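# Can a Machine Do This Chore Yet? A Scoring Guide, Using a PC Teardown

Every few weeks a reader asks whether it's time to hand some dull job over to a robot. The usual answer is "it depends," which is true and useless. So we wrote down how we work it out at Zurkach. The method takes an afternoon, a pencil and some willingness to be disappointed.

Our chore is fitting a processor and memory in a desktop PC. It's shop work, but it has most of what makes laundry and dishwashers hard, with fewer socks.

## Step 1: Break the job into touches

Write down every time a hand would grab, push, turn or let go. "Install the processor" is one line in a service manual. On our sheet it came to over 20 touches, and that was before anyone dropped anything.
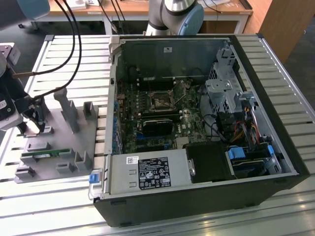 Count the touches that come before the one you care about. People picture the big moment and forget the side panel, the lever and the cables that drift back across your work. A processor can't go anywhere until the socket's retention lever and frame are up, the way they are on this board, and that little lever is a job of its own. Kitchens are the same. Loading the dishwasher starts with finding out it's full.

## Step 2: Sort the touches by how forgiving they are

Use three piles:

- **Forgiving.** You can miss by the width of a finger. Dropping a towel in a bin, say.
- **Fussy.** You can miss a little, and the part will slide home if you wiggle it.
- **Spiteful.** Miss slightly and you've bought a new one. Socket pins live here, along with wine glasses.

Machines are decent at the first pile and getting better at the second. If your chore has more than 3 spiteful touches, keep doing it yourself for now, and feel free to complain.

## Step 3: Tidy the world first

Here is where most of the cheating happens, and you should cheat too. A robot does far better when each part waits in a known spot, facing a known way. Print a tray. Add slots. Put a post where a post would help.

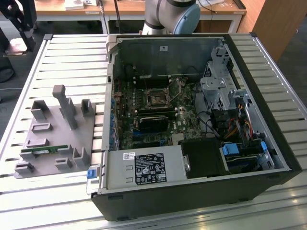 *Photo: Zurkach workshop, Stadwood*

Then add the tidying time to your score. If a person spends five minutes setting out parts so that a machine can save them four, you have invented a hobby. Our friends at the Bakilana repair shop in Kutevville learned this with a drawer of mixed screws – they still have the drawer.

## Step 4: Test the letting go

Everybody tests the grab. Grabbing makes a good video. Releasing is where parts tip, stick to a finger pad or land a hair off square, so give it its own test. Start with a dead part that owes you nothing.

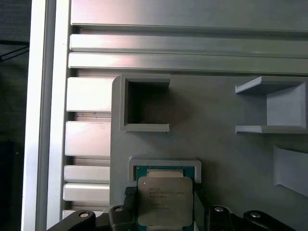

Run the same move 20 times without touching the setup, then nudge the tray slightly and run it 20 more. Write down both scores. The second one is closer to what you'll get on a Monday. If the numbers are far apart, go back to Step 3 and fix the tray to the bench before you blame the software.

## Step 5: Price the rescue

Ask what happens when it goes wrong, and who walks over. A folding machine that wads up a shirt costs you a shirt's worth of folding. A bent socket can cost you a board. Multiply the cost of one bad miss by the number of misses you'd expect in 2,000 tries, and compare that with paying someone who has thumbs.
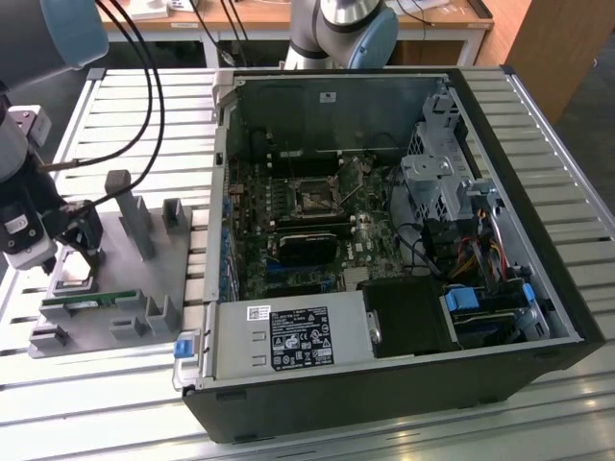

*Open tower on the bench, with the memory-style board in its slot on the fixture.*

## Reading your score

Give the chore 5 points and take one off for each of these:

1. Anything soft, such as cable or cloth
2. Any spiteful touch
3. Parts that arrive in a heap
4. Setup that takes longer than the job
5. A rescue you can't afford

Four or five points left: try it. Two or three: try it with somebody standing by, and call that person "the operator" so they feel better about it. One or none: it's your chore.

Our PC job scored a two. Folding fitted sheets scored a zero when we tried it in May, though to be fair we'd give the same score to everyone in the building.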